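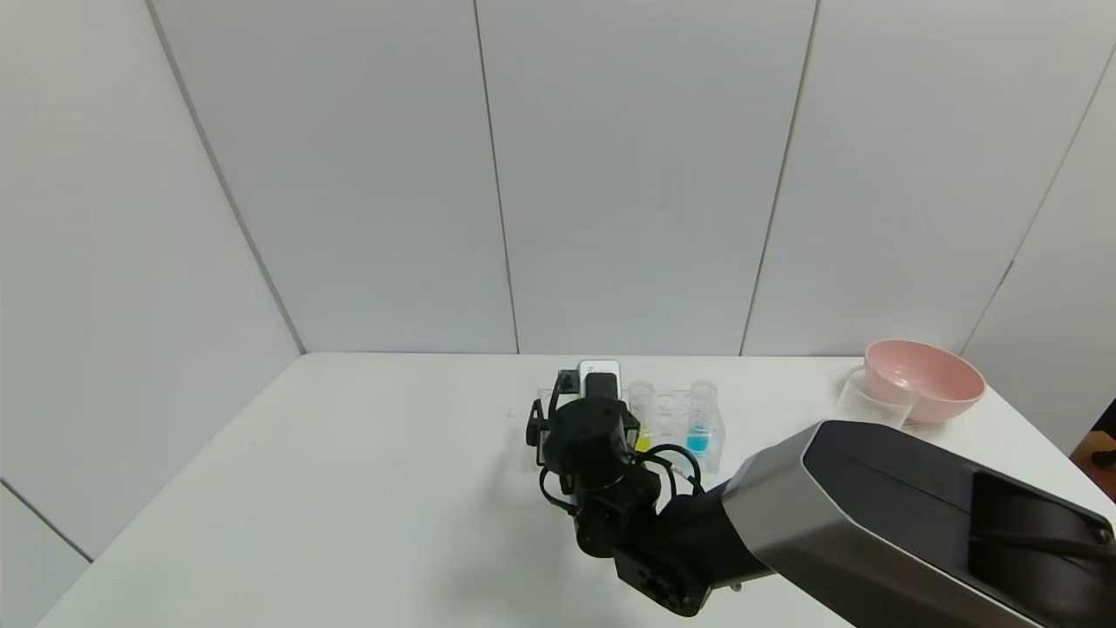
Reading health claims, session 4: "clinically shown"
Notes for the Grestcombe evening course, revised Apr 12, 2025

Last time we looked at who pays for a study. Tonight we look at what the study measured, which tends to be something other than what the packet promises.

The case is Vindetent, a mouth rinse sold on the claim that users "report fresher gums". I have no idea what a fresh gum is. The maker's leaflet says 2,609 people took part. Read the small print and 201 of them sent back the final form.

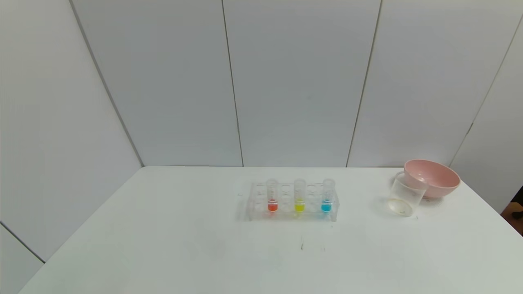 So what became of the rest? Some will have moved house or lost interest. Others may have stopped because the rinse did nothing for them, and those are exactly the people we'd want to hear from. A result drawn only from those who stayed to the end will flatter almost any product.

Notice also that there was no comparison group. People who sign up for a gum study brush better for a while, rinse or no rinse.

Does size rescue it?
The usual defence is that a big trial must be a sound one. Medve, a rival brand, makes much of having signed up over 2,000 people. Fine, but a poor question put to a crowd is still a poor question.

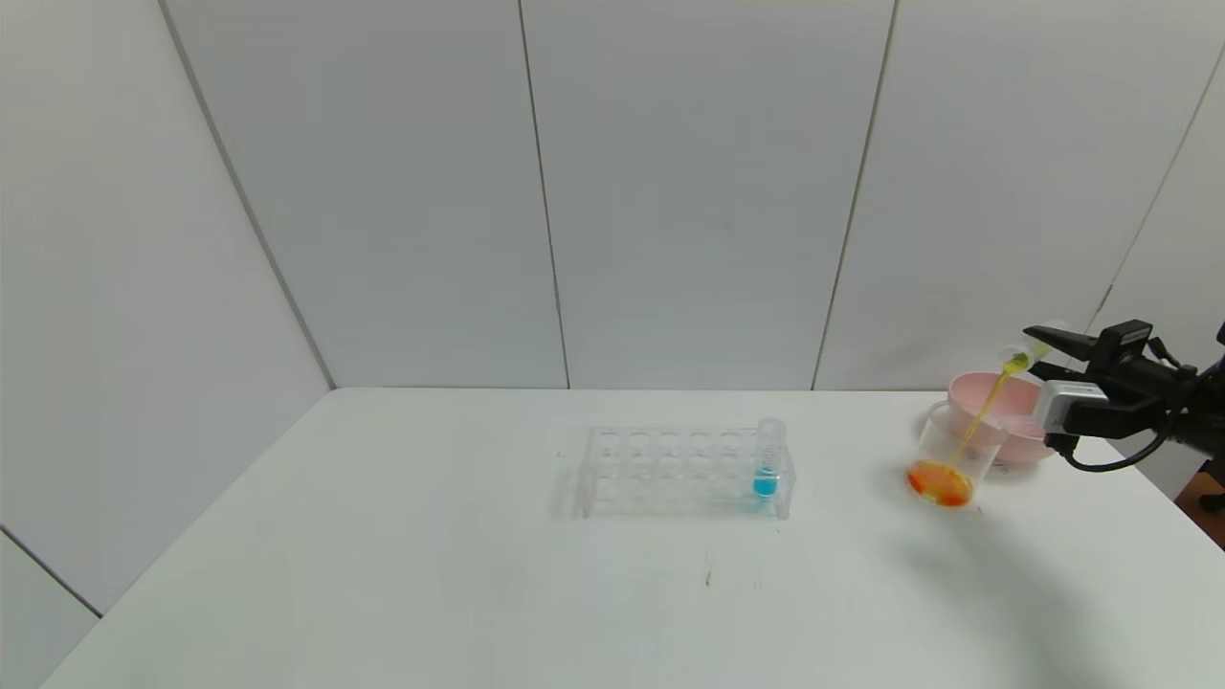
One reader of last year's notes objected that this is too harsh, that small firms can't afford proper trials and that a weak study is better than none. I'm not persuaded. A weak study printed on a box in large type does more harm than an honest blank - it stops people asking. The same reader had a fair point about cost, and we come back to it in the August session.

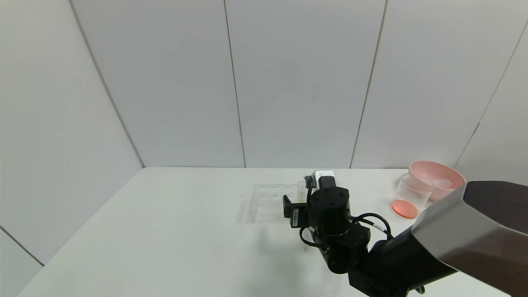

For next time
Find the leaflet for Flometetti tablets (copies at the desk). Write down what was measured, for how long, and against what. If you can't find one of these, write "not stated" and leave it at that.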